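Keeping a small boat dry and in order after the summer

Every September we take our boat out of the water at Drikstead and do the same work below deck. I write the steps here for other owners of small cruisers, and also for myself, so I don't forget them next year.

Empty the lockers first. Take out all cushions and stand them on the long side, with a hand's width between them. If they lie flat, the air cannot go under and you will find mold in spring.

Wash the bilge with warm water and a little dish soap. Rinse 2 times. Leave the floor boards up for one night at least, two is better.

Damp in the lockers. I use the cheap moisture crystals, 500 grams for each locker, in an open tub with a flat bottom. Do not put the tub above anything electric. The water which collects there is salty and it eats the contacts very fast. I learned this with the cabin lights.

Hatch rubber. Clean it with a soft cloth and put on a thin layer of silicone grease. Do not use cooking oil, it becomes sticky and holds the dirt.

Ropes. Soak them in fresh water, with fabric softener if they are stiff. Hang them in the shade, never on a heater.
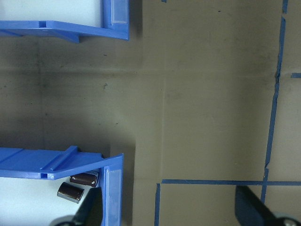 For small parts, such as shackles, split pins and fuses, I recommend to sort them at home and not on board. On the boat everything rolls. Throw away each pin that was bent already, it costs nothing to replace. Write the thread size on the bag with a marker before you close it.

Batteries go home with us too. Charge them full, then check again each month. Disconnect the minus cable first, and when you put them back in spring, connect it last.

One more thing: leave all the cabin doors and the fridge open. A folded towel in the door is enough to hold it.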